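Accueil | L'atelier | Agenda | Nous rejoindre | Contact

Appel à participants : journée portes ouvertes de l'atelier Clirkia

En février, on ouvre les portes de l'atelier et on cherche 40 personnes curieuses pour passer l'après-midi avec nos robots ! Au programme, de la vaisselle, des assiettes et un égouttoir. Aucune connaissance technique demandée.

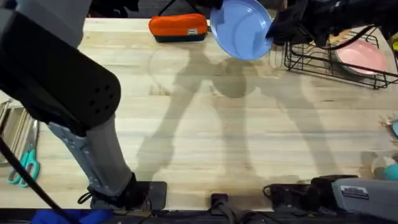 Ce que vous ferez

Vous suivrez une démonstration à deux bras, puis vous prendrez les commandes par petits groupes (Inès Coste reste à côté de vous, pas d'inquiétude). On veut vos remarques, même les plus naïves, surtout les plus naïves !

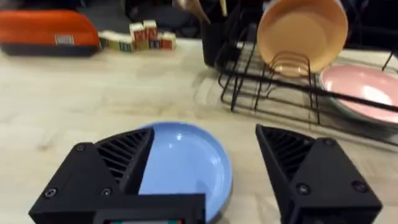
L'assiette bleue entre les doigts de la pince, atelier Clirkia.

Pour participer

Dès 14 ans, entrée gratuite, accueil à 13 h 30, salle 207, bâtiment Gilbert. Inscription à l'accueil ou par téléphone, poste 1655, en demandant Inès.

Ce site utilise des cookies pour mesurer son audience. Accepter | Refuser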